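Dramitz gripper comparison, mug set

Data card and usage notes

Summary

Recordings of two-arm teleoperation with mugs on a wooden tabletop, made to compare two sets of gripper fingers under the same controller settings. The set holds 400 episodes. The main release has been stable since March; this card was revised on Apr 9, 2018 to correct the field names under Episode format.

The comparison is between Ullavon (pointed, rigid) and Katon (same outline, compliant pad on the inner face). Both finger sets mount to the same carriage. Arms, cameras and control rate were held constant across the set, and the fingers were always changed on both arms together.

Task

The operator moves mugs between the open tabletop and a group at the far end of the table, using either arm or both. Start positions and handle directions vary from episode to episode. No grasp strategy is prescribed. In practice operators use three: rim pinch with one finger inside, handle grasp, and a push with closed fingers when the mug only has to shift a short way. The strategy field records the one used for the first successful lift.

Mugs on their side are valid start states. An episode in which a mug tips over is kept and flagged, provided the operator continued.

Workspace

The arms are fixed to the left and right of a black extrusion frame and work toward each other. Their reach overlaps in the middle of the table, so most mugs can be taken by either one. Mugs are mostly white, with a few colored ones in the far group. White on light wood gives low contrast at the rim, a known difficulty for segmentation — see Known issues. 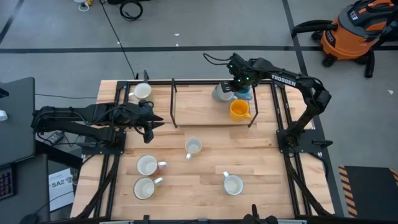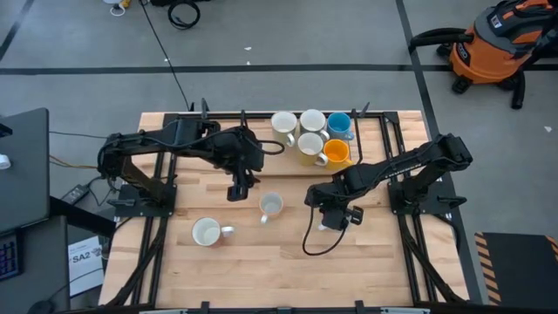

Ánh Phan

Episode format

Each episode is one directory containing:

joints.csv — commanded and measured joint positions for both arms, left arm first
grip.csv — finger opening and motor current, one row per control step
video/ — one file per camera
meta.json — fingers, operator code, strategy, outcome, flags

Timestamps are in seconds from the start of the episode. Joint positions are in radians. Finger opening is in meters, measured between the inner faces at the tip. For Katon fingers the opening is the carriage value with a fixed pad offset subtracted; pad compression is not modeled, so readings under load are slightly too large.

Motor current is raw and unfiltered. Do not compare absolute values between left and right. The right gripper has more friction in the carriage and draws more current at the same opening speed.

Outcome labels

success: every mug named in the instruction ends upright in its target area.
partial: at least one mug reaches its target area upright, but not every one.
fail: none do, or the operator stopped the episode.

Labels were assigned from video by one annotator. The first 100 episodes were labeled again by a second annotator, and disagreements were settled in favor of the stricter label. Nearly all of them concerned mugs standing on the border of the target area.

Controller settings

Position control on all joints, with a current limit on the gripper. The limit was tuned once with Ullavon fingers and left unchanged for Katon. This favors Ullavon slightly on handle grasps. A matched-limit subset, named Đào, is stored separately and should not be mixed with the main set when reporting success rates.

Known issues

1. The arms hide part of the far group in the overhead view when both are extended. Use the wrist views for contact timing.
2. Cables along the arms move through the picture and trigger simple background subtraction.
3. Rim detection on the white mugs is unreliable. The depth channel does not help much on glazed surfaces and was dropped from the release.
4. In a small number of episodes the finger field in meta.json was filled in late. These carry the flag finger_checked and were verified against video.
5. Loose items on the floor and the desk beside the rig were not held constant. Crop to the tabletop before training if this matters.

Suggested split

Split by operator, not by episode. Consecutive episodes share mug placements, and a random split leaks them into the test portion. The file splits.txt gives the version used in our own comparison.

Not covered

Filled mugs, lids, stacked mugs and handovers between the arms. The set says nothing about finger wear; both sets of fingers were replaced when the pads on Katon began to lift at the edge.

Changes

v2: field names corrected, Đào moved to its own archive, depth channel removed.
v1: first release.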